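Why do we see colors?

I used to think color lived inside things, like juice in an orange. Nope! Sunlight is a big mix of colors, and when it lands on something, some of them get soaked up and the rest bounce off. The bounced ones reach your eyes - and that's the color you see. Pink is a sneaky one, with no spot of its own in the rainbow. Your brain mixes it up for you.

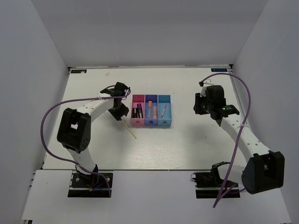 Elif Naz Uçar wrote in to ask if black is a color too. Sort of! Black things soak up nearly all the light.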